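Bimanual handover: planner freezes the second arm when the part is shiny

Forum > Manipulation > Planning and control
Tags: handover, collision checking, wrist cameras, Brekolis

tapewrapped
Posts: 6

Two arms, parallel grippers with a camera at each wrist plus one head camera. The task is simple on paper. Left arm picks a small dark block, presents it over the middle of the table, right arm takes it and puts it down. We run Brekolis for planning and our own node for grasp poses.

The left side works. The right arm gets to its pre-grasp pose, opens, and then the planner returns "no valid path" for the last stretch. Sometimes it clears after a few seconds and goes through, sometimes it sits there until the timeout. I logged 371 attempts in August and the failures are nearly all at that one spot.

The part is covered in something black and crinkled that reflects a lot. Depth on it is poor and I think that's where the trouble starts, but I'd like a second opinion before I rewrite the perception side.

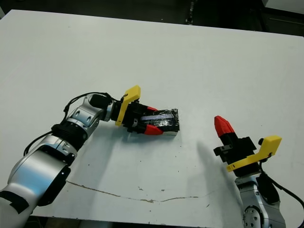 Head camera view. Left gripper holding the part, right gripper open.

What I've tried so far:
- More voxel filtering. Fewer failures, but then the planner clips the real part.
- Lower approach speed. No change.
- Restarting the octomap before the approach. Helps for one attempt.

gremau_user
Posts: 371

Is the held object attached to the left gripper in the planning scene? If you don't attach it, every depth point on the part goes into the map as an obstacle, and the right fingers can't close around an obstacle. I had this exact failure on Gremau arms.

tapewrapped

It's attached, as a box, with 5 mm padding. The touch links for the left gripper are set.

gremau_user

And the touch links for the right gripper? Your right fingertips have to be allowed to contact it too, before the final approach and not after the close command.

tapewrapped

They get added after the close. I'll move that. It doesn't explain why it sometimes goes through, though.

k_pinter
Moderator

It does if the pre-grasp pose varies. With some poses the fingers straddle the padded box with a bit of room, with others they don't. But I don't think it's your only problem. What do the wrist cameras feed into?

tapewrapped

Both wrist cameras publish to the same map as the head camera. The wrist view also takes in plenty that has nothing to do with the task: the other gripper, the desk, the machines standing past the end of the table. I crop at the table edge in the map node, but the crop runs in the base frame and I'm no longer sure the wrist extrinsics are good enough for that.

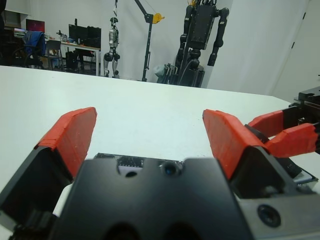 Self-filtering and the wrist cameras

k_pinter
Moderator

Splitting this into its own section as it comes up every few weeks.

Two things to look at. First, the gripper body sits very close to the wrist lens and fills a big part of the view. If your self-filter mesh is even slightly small, you get a shell of points around your own fingers. The mesh has to include the finger pads and any brackets you bolted on. People forget the brackets.

Second, the wrist camera shouldn't write to the collision map at all during the last part of the approach. Freeze the map, use the wrist view for the grasp pose only.

evbridge_dan
Posts: 10

I disagree with freezing. We run the Evbridge driver with live updates through the whole approach and it's fine. If you freeze the map and somebody puts a hand or a box in there, your planner doesn't know. Fix the filter and leave the map live.

k_pinter
Moderator

A depth map isn't what should be stopping the arm for a hand. That belongs to the safety layer. I'd also ask what parts you run. Matte cardboard is easy.

evbridge_dan

Mostly matte, yes. Fair point on the parts. I still wouldn't freeze it for the full approach. Last 10 cm at most.

gremau_user

Agree with Dan on the distance. Tapewrapped, how do you get the grasp pose on the shiny part if depth is that bad?

tapewrapped

Color only, for the angle. I look for the long edges of the block in the wrist image and take the mean direction. The creases throw off a lot of short white lines, so I drop anything under a minimum length. The pale strip down the part helps more than the outline does. It's a long straight feature and it stands out from the black. 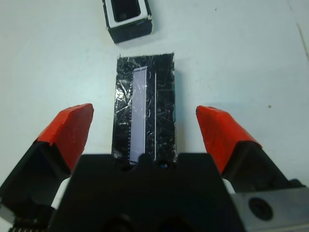 Position comes from the known size of the block and the table height, so depth isn't used there. For the handover I can't use table height, so I take the left gripper pose and the grasp offset instead. That offset is stored at pick time and never updated. If the block rotates in the fingers during the lift, my attached box is wrong and so is the target.

gremau_user

Then I'd bet on that. Re-estimate the offset from the head camera once the left arm has stopped, and update the attached box with it.

k_pinter
Moderator

Same. The Szénási calibration package has a held-object refinement node that does this. Documentation is thin but the launch file is readable.

tapewrapped

Edit, 29/09/2023: Touch links moved ahead of the approach, brackets added to the self-filter mesh, map frozen for the last 10 cm. The freeze at pre-grasp is mostly gone. I haven't got the Szénási node running yet, it wants a different message type for the attached object. The remaining failures are the right gripper closing off center, and I'm still collecting logs on those.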